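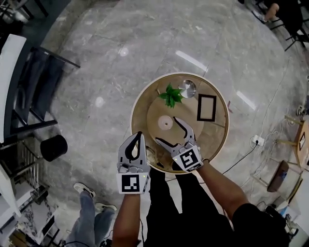 When does the new panic attack group in Oddale start? Nov 8, 2018, at the Dramberg clinic, and it runs for eight weeks.

2 min read

Anisa Liew is leading it. Breathing work first, then short outings — a bus, an elevator, a busy store. The pilot in April had 63 people sign up and over half asked for more sessions, so evening slots have been added.

Huiling Guo takes the late group. No referal needed, just call the front desk. Places are limited, and the wait list is open allready.

Parking behind the building only.

9 shares | 8 comments

Contact us | Back to top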